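Caring for the Machines You Sit Under: Handout 4
Lurndale Evening Workshop, Small Equipment Upkeep

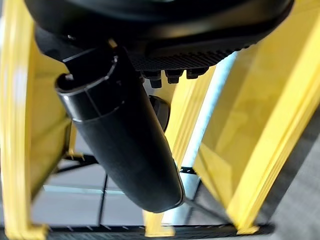
Panya Intarasuk asked at the end of the March session whether a wipe-down really counts as maintenance, or whether it only makes us feel better before we go home. I've thought about that a good deal over my tea, and my answer is that it counts for a lot, as long as you look while you wipe!

So, tonight we stay with the undersides. Most of us clean what we can see standing up, and the parts that face the floor get forgotten for months (I'm as guilty as anyone). Get down low, bring a lamp, and take your time over it.

Start with the machine switched off and unplugged. Use a dry brush on anything ribbed or toothed, working along the grooves, and then a barely damp cloth on the smooth housings and painted legs. Please don't spray anything upward. Tubes get wiped from the top down, and while your hand is there, feel for any seam that has lifted. Knobs should be snug, so give each one a gentle try and write down any that wobble.

Allow up to 42 minutes for your first go. The upkeep sheet has 9 lines, and I'd like every line filled in, even if all you write is "fine."

Reading for next time: the Caltura booklet, page 60, and the part on feet and leveling if you have the energy for it.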